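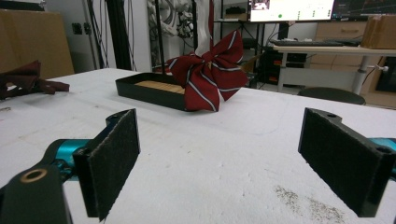
3.2 Accessories

Neckties were the hardest items to sort. Participants folded shirts and towels in much the same way, but a tie could be rolled, hung, folded in four or left in a heap – and most homes used more than one method.

Figure 2. A dark red tie with thin diagonal stripes, left crumpled over one end of a shallow black tray.

Of the 28 households visited in August, 9 kept ties in open trays. Following Hofstetter, we coded a tie as "stored" only when its full length lay inside the tray. Ties hanging over a side were coded as "set down."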